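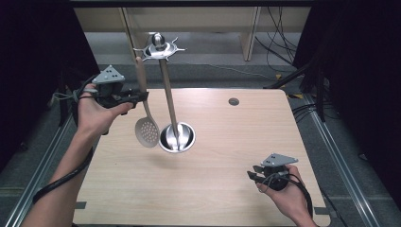

Llevo tres meses leyendo fichas técnicas de manipuladores domésticos y sigo con la misma pregunta: ¿pueden colgar un cucharón sin que alguien lo recoloque después? Abro hilo.

La tarea parece trivial. Un soporte de acero con ganchos radiales en lo alto y una espumadera de mango largo. Descolgar, usar, volver a colgar. Una persona lo hace sin mirar.

Para una máquina son varios problemas encadenados. El primero es la percepción: el acero pulido devuelve reflejos y la cámara de profundidad entrega huecos justo donde más falta hace el dato.

El segundo es que la pieza cuelga. Si la pinza la roza antes de cerrar, oscila, y la pose estimada ya no sirve. Toca esperar o volver a medir.

El tercero es la inserción. Pasar un ojal por un gancho admite pocos milímetros de error, y el ojal queda lejos del punto de agarre. Un error angular pequeño en la muñeca se amplifica a lo largo del mango.

Hatano publicó en diciembre su prueba de cocina: 281 intentos de colgar utensilios, 219 correctos. Un 78 %. Para una demo está bien. Para una cocina, uno de cada cinco acaba en la encimera o en el suelo.

Tekin da mejores cifras, pero con el soporte atornillado y siempre el mismo utensilio. No son comparables — y en su nota no lo aclaran hasta el anexo.

Lo que sí ha mejorado es el aprendizaje a partir de demostraciones humanas con pinzas de mano. La persona trabaja con dos mordazas en lugar de cinco dedos, así que el movimiento se traslada al robot con menos adaptación.

En taller el panorama es otro. Jinex cuelga piezas en bastidores de pintura a buen ritmo: gancho fijo, pieza conocida, luz controlada. Grukureck hace algo parecido con 4 referencias.

Mi estimación: colgado en entorno fijo, resuelto. En una cocina cualquiera, todavía no. Si alguien tiene datos con soportes sin anclar, que los enlace.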